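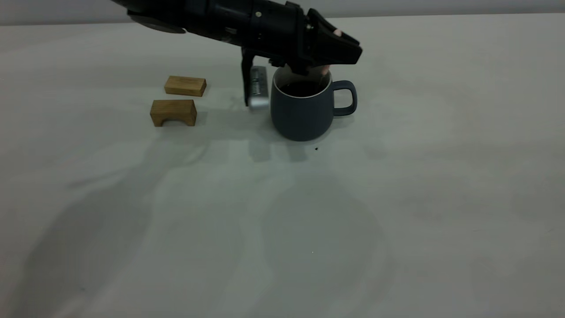

Photo: Cliltileo Studio

Filed under: Get Involved > Paid call-outs > Food & drink

MUG PEOPLE WANTED: home drinkers for the Castia mug trial

Quick one as we need to get this filled. Castia is looking for people who drink something hot out of a mug every day and have opinions about it. Coffee, black tea, cocoa, whatever. Paid, mostly from your own kitchen, plus one visit to our test room on Mestuditz Street.

What it's about

We make mugs. Small pottery, one range at the moment, matte glaze, dark slate blue with a pale rim. The range is getting reworked before winter and we want it used by people who don't work here. Handle size, how the rim feels on the lip, how the weight sits once it's full. Whether the matte finish shows spoon marks (we think it does, want to hear it from someone else). How it goes in your dishwasher.

The handle is the big one. Current shape is a loop, more of a rounded rectangle than a circle. Some people get two fingers through and love it. Some people hate it. Bigger hands especially welcome, also anyone with sore joints or a weaker grip, we've had far too few of you in past rounds.

What you'd be doing

- Pick up two mugs from us, or we post them if you're out of town
- Use one or the other every day for 21 days, for your normal drink, at your normal fill. If you fill to the top, fill to the top. Don't be polite about it
- Tick sheet once a day, takes a minute. Paper or phone, your choice
- Note any chips, crazing, stains, or a handle that gets too hot to hold
- One visit to the test room, under two hours, where you try the other handle shapes side by side and have a chat with us. Tea, coffee and biscuits on, obviously
- Bring both mugs back washed, or keep them. Most people keep them

No reviews, no posting on socials. Please don't photograph the prototype handles, they're not finished and the colour is all over the place.

Who we're after

22 people for this round. You need to be:

- 18 or over
- drinking at least one hot drink a day at home
- able to get to Mestuditz Street once during the trial (there's a ramp at the side door, and parking out back, a bit tight)
- not working for another pottery or homewares brand

Left handers please apply, we're always short. Households with two drinkers can both apply but send seperate forms.

You don't need to know anything about ceramics. If you do know a lot about ceramics that's fine too, just say so on the form so we can balance the group.

Allergies and so on

Glaze is food safe and fired. If you have a milk or nut allergy tell us before the visit so we can sort the biscuits. Decaf and plant milk available, put it on the form.

Pay

$22 an hour for the visit, and a flat payment for the home part which is on the info sheet. Paid by bank transfer after your tick sheets are in. Bus fare covered, keep the reciept. If you drop out halfway you still get paid for the days you did, just let us know so we can offer the spot to someone on the waitlist.

When

Home part starts early June. Visits are in the last week, slots from 8 am through to late afternoon, a couple of evening ones if there's demand. Say on the form if mornings are no good for you.

How to apply

Fill in the form at the front counter or ask us to email it. Quote call-out 1531 in the subject line or it will end up in the general inbox and sit there. Tell us:

- what you drink and how many a day
- milk or no milk
- which hand
- the mug you use now and what's wrong with it (a few lines, we really do read these)
- any time you can't make

We'll reply to everyone, might take a week or so. If you were in the last round you can apply again but new people get first go. Closes end of May, or earlier if full.

Questions: ring the counter or drop in, we're next to Gunawan Framing. Kiln days it's noisy so you may have to shout a bit.

---

We use cookies to keep this site running and to see which pages get read. Accept all | Only the necessary ones | Read our cookie policy

More call-outs and notices

Casual glazing assistant, two mornings a week
Teapot lids: who has broken one? Short survey
Gunawan Framing: weekend counter staff wanted
Seconds sale, front room, cash or card
Winter hand-building class, waitlist only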